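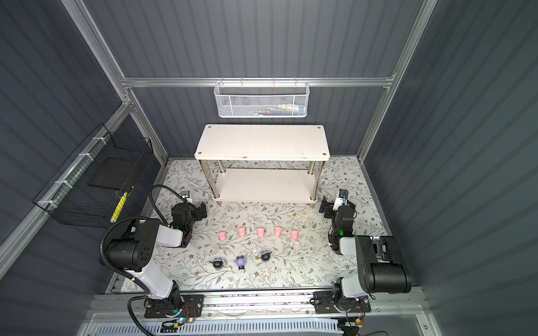 Two arms, one rail, five pink pieces in a row: a tabletop cell set for a sorting task.

July
By a staff writer

I used to think rules for small robot cells were for people with big robot cells. Then I spent a few days at Mimitz, a workshop that runs arms on tabletop jobs, and came home with a notebook full of them - and I've started bossing my friends around about their cables.

The house rulebook is 16 pages long, and the first page is all about the floor. Every task begins with a layout check. You put the pieces where the setup sheet says, you step back, and you compare. If a piece has drifted by more than 13 millimeters, it goes back. I thought this was fussy until I tried it myself and got the row wrong twice!

Then there's the mat. I love the leafy one with the little brown flowers (I'd have it in my kitchen), but the Mimitz people are strict about what's allowed on it. Stray threads, bits of tie, crumbs of tape, all of it counts as a fault if you find it once a run has started. You stop, you log it, you clear it with the arms parked. There's a line in the rulebook that just says "look again," and I've come to agree with it.

Page four covers storage, and it's my favorite. Anything you aren't using goes in a basket up on the wall or the rail, never on the mat and never under the shelf. Gough, the company that wrote the first version of these rules, let people keep spares on the shelf top. Mimitz dropped that after two months of knocked-over spares.

Speed is where folks argue. The limit during setup is 175 millimeters a second, and hands stay outside the posts whenever either arm has power. A shop over in Skirkov goes slower still and makes everyone call out "clear" before a run. I felt silly doing it for the first hour or so, and then I missed it when I left.

The part I'd copy tomorrow is the logbook, which they call the Vamen. It's a plain binder. Last quarter it had almost 99 entries, most of them tiny: grippers left open at shutdown, a cable sleeve sitting too close to a joint, a figurine put back facing the wrong way. Each one gets a date, a fix and initials. The next edition of the rulebook gets written straight out of it, and the cable section is already up to three pages.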